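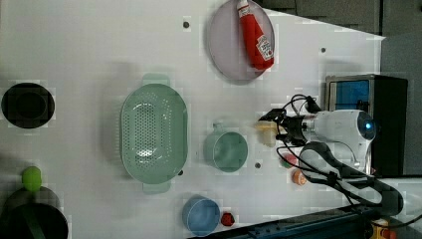
According to Idun Dalen, a gripper comparison is only as good as the objects on the table, and most published comparisons use objects that are too easy. Her remark, made in a note to the first Flelby report, is often quoted in discussions of tabletop gripper testing, and it sums up the main complaint that led to the Flelby procedure.

Tabletop gripper comparison is the practice of fitting different end effectors to the same robot arm, or the same end effector to different arms, and having each combination handle a shared set of household objects. It is used by research groups, by small automation firms and by hobbyists choosing hardware. The term covers both formal trials with a written procedure and informal trials in which an operator tries a new gripper for an afternoon.

Background

Early comparisons of robot grippers were mostly made with machined blocks and cylinders. Such parts are easy to measure and easy to replace, and results from one laboratory could be checked in another. They said little about how a gripper would deal with a bowl, a bottle or a piece of toy fruit. A parallel gripper that held a steel cylinder without slipping could fail on a shallow bowl if its fingers were too thick to pass over the rim.

The move to kitchen objects came with the spread of low-cost arms that could be bolted to an ordinary table. Kitchenware is cheap, comes in many shapes, and includes several features that give grippers trouble: curved rims, handles, smooth plastic and holes. Toy food became common in the same period. It keeps its shape from one trial to the next and does not spoil, though it is usually lighter and harder than the real thing.

The Flelby procedure

The Flelby procedure takes its name from the workshop where it was drawn up. It was written to settle a dispute over two grippers, the Gakov and the Amundsen, which had been tested by separate teams with opposite results. Each team had used its own objects and its own rules for what counted as a successful pick. When the test sheets were laid side by side, hardly a line of one could be matched to a line of the other.

The procedure fixes four things: the object set, the layout, the order of trials and the scoring. The robot arm is left to the user, but it must stay the same through the whole comparison, as must the controller settings. Changing the arm halfway through is the most common reason for a set of results to be thrown out.

Object set

Objects are grouped by the kind of grasp they call for.

Rim objects are bowls, cups and plates. The gripper has to close on a thin wall, usually from above. Plates are the hardest of the group, as the rim lies close to the table and leaves little room for the lower finger.

Body objects are bottles and similar items, gripped around the middle. A squeeze bottle is the usual choice. It gives under pressure, so a gripper set to a fixed closing width may hold it too loosely or dent it.

Handle objects include pots and colanders. Some operators allow the handle to be skipped and the rim used in its place; the Flelby rules count this as a separate grasp and score it on its own line.

Small objects are mostly toy foods. They can roll, and they are easily pushed away by a finger that comes in at a poor angle. They are also easily hidden by the gripper itself, which matters when the arm is guided by a camera.

Objects may be nested or stacked, for example a bottle on a plate. The plate cannot then be lifted until the bottle has been moved, and the procedure treats the pair as a single task with two steps.

Layout

Objects are spread over the table so that each can be reached by the arm without moving its base. Gaps between them are uneven on purpose. An evenly spaced table lets a wide gripper pass between any two objects, and so hides one of the main differences between designs.

A plain, light table surface is preferred for camera-guided trials. Pale objects on a white surface are a known source of error, and at least some of the objects should be close to the table in color. Black bowls cause a different problem. Depth cameras often return poor readings from dark interiors, and a bowl may be seen as a flat disk or as a hole in the table.

Mounting holes in the tabletop should be left in the open where possible. Small parts can catch in them, and software that looks for dark round shapes may mistake them for objects. Covering them with tape was allowed in the first version of the procedure and dropped in the second.

Running a trial

A full comparison under the Flelby rules consists of 400 picks, divided evenly between the grippers. The grippers are swapped partway through, then swapped back, so that wear on the arm or drift in the camera does not count against whichever was fitted last. The arm is calibrated again after every swap.

For each pick, the gripper approaches the object, closes, lifts it clear of the table, holds it for 3 seconds and sets it down at a marked spot. The operator may not touch the object during this time. If the object falls, it is put back in its starting place and the pick is recorded as a drop. A second attempt at the same pick is not allowed.

Cable handling

Cabling gets a section to itself in the procedure, and it is longer than the one on cameras. Many add-on grippers are powered and controlled through cables that run outside the arm. These need enough slack to let the wrist turn, and the slack has to go somewhere. A loop that hangs below the gripper can sweep light objects off their marks. A loop that is too short pulls on the connector and may cut power in the middle of a grasp.

The usual advice is to tie the cable at the last joint and again at the elbow, and to turn the wrist by hand through its full range before the first trial. Any pick in which a cable touches an object other than the one being gripped is marked with a C on the sheet. It still counts.

Scoring

Each pick receives one of three marks: held, slipped or dropped. "Slipped" means that the object moved in the fingers but stayed off the table. Cycle time is noted but does not enter the score. This has been criticized by users who care mainly about speed, and some of them publish a second table with the times included.

Scores are given by object group. A single overall number is discouraged. In the comparison that gave rise to the procedure, the Gakov did better on rims and small objects, and the Amundsen did better on bottles and handles. Both of the earlier teams had therefore been right about the objects they had used. The difference was put down mainly to the fingers: the Gakov's are thin and stiff, while the Amundsen's are wide and padded.

Cameras and controllers

The same table can be used to compare cameras or controllers, provided that the gripper is kept fixed. A camera mounted above the table gives a clear view of the layout but loses sight of an object once the arm moves over it. A camera on the wrist keeps the object in view until the last part of the approach, when the fingers may block it. Many setups use both.

Controller comparisons are less common. The Prollia controller, which adjusts closing force during the grasp, was tried against a fixed-force controller with the Amundsen gripper. It cut slips on the squeeze bottle by nearly half and made little difference on cups and bowls. Dalen noted that the fixed force had been chosen for rigid objects, and that a lower setting might have closed part of the gap. That trial has not been repeated.

Criticism

The main objection to the procedure is that kitchen objects differ from shop to shop. A bowl bought in one country may have a thicker rim than a bowl bought in another, and the rules give ranges of size without naming makers. Supporters answer that a gripper meant for homes should cope with this kind of variation. Shared object kits have been proposed, but postage and breakage have kept them from catching on.

A second objection concerns toy food. It is light enough that grippers rarely drop it once it is held, so the small-object score mostly measures the approach and says little about the grip. Users who work with real produce tend to add a weighted group of their own, recorded apart from the standard sheet.

See also

End effector
Grasp planning
Hand-eye calibration
Parallel gripper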